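# Notes on Teaching the Gear Task by Remote Control

This entry records the practice adopted at the Rurside workshop for demonstrating gear placement to a two-arm robot.

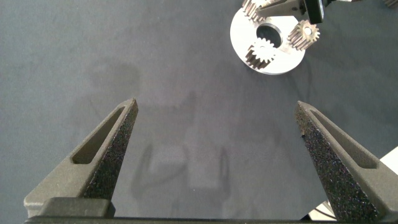
Each demonstration is given by an operator who moves both arms remotely and watches the wrist cameras. The task involves three small metal gears and a round white plate with a hole at its center. One arm handles a gear while the other waits over the cloth, fingers open, until it is required.

The collection now stands at 1,219 demonstrations, of which 91 have been set aside. Most of these were rejected for hesitation: the operator paused above a gear, corrected the approach, and paused again. A policy trained on such material learns the pause along with the grasp. Imad Sayegh, who reviewed the first group, recommended that operators rehearse each approach twice before recording, and this has been the rule since April.

Two further points were agreed upon. The waiting arm must remain still unless it has a part in the next step, as small idle movements were being copied faithfully. Operators should also complete a failed grasp by recovering from it, provided that the recovery is deliberate.

The question of hand guiding remains open. It was the method preferred at Cerham, and I found it easier to feel when the gear teeth touched. However, the operator's hands entered the camera view, and those recordings have not been merged with the present set.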